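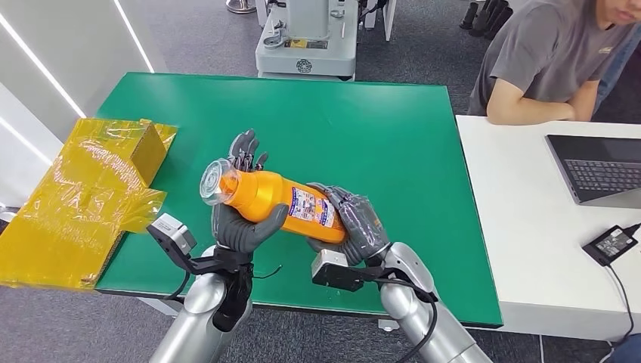
4.2 Bimanual holding of bottles with fitted caps

The second group of tasks concerns objects which must be held with both hands at the same time. We selected bottles because they have two regions of different stiffness. The body is thin and gives way under the fingers, while the neck is more rigid but offers a small area for contact. When a cap is fitted over the neck, this area becomes smaller again. A policy that closes both hands with the same force will usually deform the body before the neck is held firmly.

Our approach follows the two-stage training of Hsieh and Nogueira, with one change in the second stage. In the original version, each arm receives its own target and the two targets are combined only at the level of the wrist pose. We instead predict one pose for the object and derive both wrist poses from it. The finger joints are still predicted separately for each hand. This keeps the distance between the palms consistent during a rotation, and it removes a kind of failure that we observed often in March, where one hand was pulling the bottle out of the other.

Figure 4 shows the Flullent platform during a bottle task. The left hand supports the orange bottle from below near the neck, with several fingers extended behind the clear cap, and the right hand is wrapped around the base section. The bottle is held diagonally above the green table. We call this an asymmetric hold, and it was not specified by hand in any part of the reward or the cost.

Figure 4. Asymmetric two-handed hold of a capped bottle, seen from the head camera.

Training used 372 demonstrations, all recorded by teleoperation. A further 53 were removed before training because the operator changed the grasp more than once, and it was difficult to give them a single label. For evaluation we ran 292 trials with starting positions drawn at random from a region near the centre of the table. A trial was counted as successful if the bottle stayed in both hands for the full rotation and the cap remained on the neck. If the bottle touched the table after the first lift, the trial was counted as a failure, even when the hands recovered it.

The shared object pose was more useful for large rotations than for small ones. For small rotations, the baseline and our method behaved in a similar way and we could not separate them with confidence. For large rotations, the baseline tended to lose the neck first. Most of the remaining failures of our method came from the body of the bottle – the right hand closed too early and pushed it along its own axis. A delay of around 2 control steps between the hands reduced this effect, but we did not tune the value further.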